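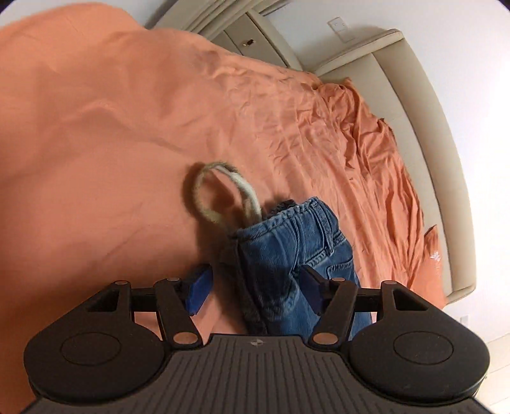 床单上的一件牛仔衣物。进入梅雨季后,晾晒成了不少住户的头等大事。

生活 > 社区 > 邻里

标签:晾衣 / 小区公约 / 民生杂谈

阳台晾衣新规试行一个月,牛仔裤成了最大难题

科瓦奇花园(Covach)的住户最近学会了一个新词:“视觉滴水”。按照物业二月贴在电梯里的《阳台晾晒公约(试行)》,凡是在楼下抬头能看见、并且看起来像要滴水的衣物,都属于视觉滴水。至于到底滴没滴,公约没有细说。

这个小区共有214户,绝大多数阳台朝南。公约规定,外伸晾衣杆一律收回,衣物须晾在栏杆以内,厚重织物须“充分脱水后再行悬挂”。厚重织物的清单附在背面,牛仔裤排在第一位,排在棉被前面。有住户专门到物业前台请教这个次序是怎么定的,得到的答复是按笔画。住户回家数了数,不是按笔画。

公约的起因并不复杂。去年入冬以来,低层住户多次投诉楼上滴水,淋湿过花,淋湿过猫,还淋湿过一份刚签收的合同。物业方面称,光是寒假期间就接到约72个相关电话,其中相当一部分来自同一户人家,来电时间集中在早上七点以前。

为了让公约落地,物业请来菲德杜拉(Fidedura)公司,在每个单元的底层装了一台公共脱水机,投币使用,设备连安装每台报价2000元。机器脱水效果不错,声音也不错,二单元一楼的住户说,坐在自家饭桌旁就能听出楼上今天洗的是衬衫还是被套。投诉电话于是换了个主题,总量没有明显下降。

牛仔裤的麻烦在于,脱完水它还是不肯干。腰头和口袋是几层布叠着缝的,裤腿摸上去已经发脆,裤腰那一圈还能拧出凉气来。一位住在六楼的住户说,他家三口人一共九条牛仔裤,在栏杆以内排开,阳台就走不进去人了,想收裤子得先把靠外的几条请进客厅。也有人改用电吹风,吹了一个晚上,吹干了半条。

小区业主群里为此热闹了好几天。有人主张牛仔裤本来就不必常洗,放冰柜里冻一冻即可,随即有人追问冻过裤子的冰柜还放不放饺子。有人翻出洗标逐字朗读,上面写着“反面洗涤,悬挂晾干”,认为洗标的效力应当高于公约。也有人提出轮班晾晒,单号楼层单日晾,双号楼层双日晾,这个方案得到了不少赞同,直到大家想起上周连下了五天雨。

街对面的洛文(Lovon)洗衣店倒是反应很快。店门口的小黑板换了新字:牛仔裤烘干,按条计价,公约小区住户九折。店员说生意比平时好一些,主要是周末,取裤子的人常常要在柜台前辨认一阵。颜色都差不多,有人是靠后袋上的磨痕认出来的,有人是靠兜里忘了掏的公交卡。

按公约,首次违规由物业上门提醒,第二次在单元门口张贴楼层号,不贴门牌。眼下已有四个楼层上榜。三单元一共就一梯一户,贴不贴门牌区别不大。

对于外界关心的罚款问题,物业表示目前没有这方面的打算,试行期内以劝导为主。劝导的方式包括上门、贴条,以及由保安在楼下仰头看一会儿。保安对这项新工作评价中性,说颈椎比从前活动得多。

公约试行期还剩一个多月,意见箱设在物业前台,周三下午开箱。据了解,上一次开箱收到的纸条里,要求取消公约的和要求加强公约的数量相当,另有一张询问是谁拿错了挂在脱水机旁边的蓝色格子围裙,请尽快放回原处。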